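Ruvby brings order to the drinks shelf in small grocery stores

Ruvby, a shelf service for independent grocery stores, today announces that its program for packaged juice and soft drinks is open to every neighborhood shop with 35 or more drink products. The program was prepared together with the wholesaler Fandine and was first used in the Mladenović store.

The idea is simple. Many small shops receive their goods in mixed cartons, and the drinks go on the shelf in the order in which they come out. After one busy afternoon the brands are mixed, and the customer must search. Ruvby asks the shop to give every brand its own place on the shelf, and to check this place by hand two times in the day, in the morning and before 6 p.m.
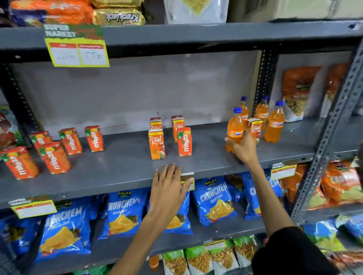 Maaza, Real and Fanta on the middle shelf, with a Fanta bottle in the hand.

The work does not need new furniture. Ruvby uses the metal shelving which the shop already has, and the price cards stay where the regular customers know them. For juice in cartons, the rule is to keep one brand together and to leave free space before the next one begins. This can look like a waste of shelf – but the shop worker sees faster what must be filled again.
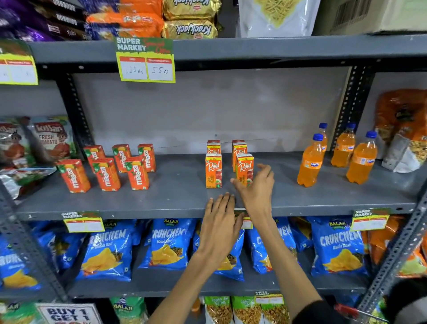 Real juice cartons in the center of the shelf, between Maaza and Fanta.

In the preparation of the program, Ruvby collected 2849 short notes from shop workers about how they fill and correct their shelves. Almost 600 of these notes speak about drinks only. The most frequent wish was for a method which one person can do alone, between two customers. 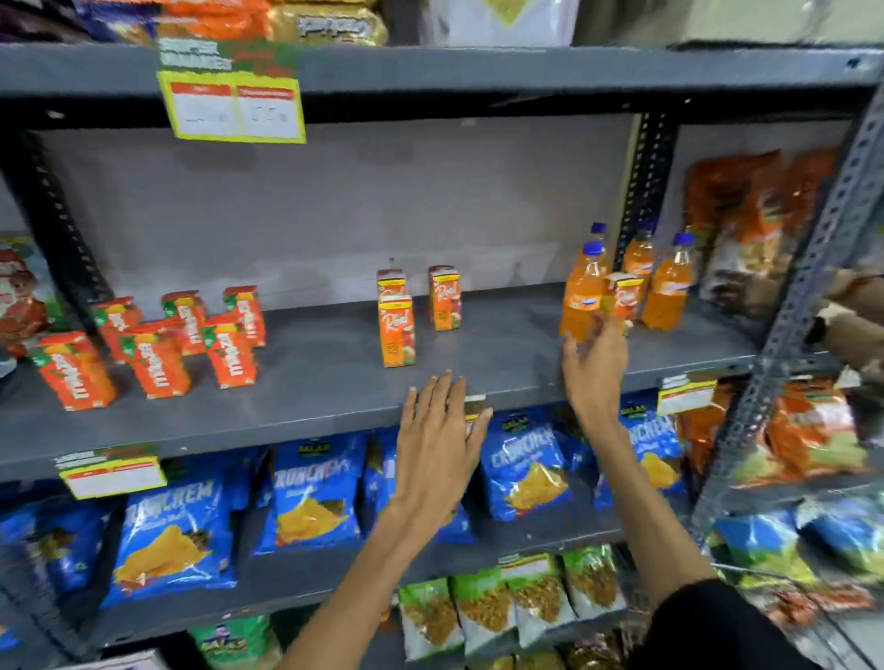

Bottles ask for a little more attention than cartons. They are round, they are heavier, and customers often put them back in another place. For this reason the program advises to arrange the cartons first and to finish with the bottles.

The program takes 3 weeks in each shop. Registration is open until the end of July through Fandine and its regional partner Buva. Shops which already order from Buva receive the printed shelf guide with their next delivery.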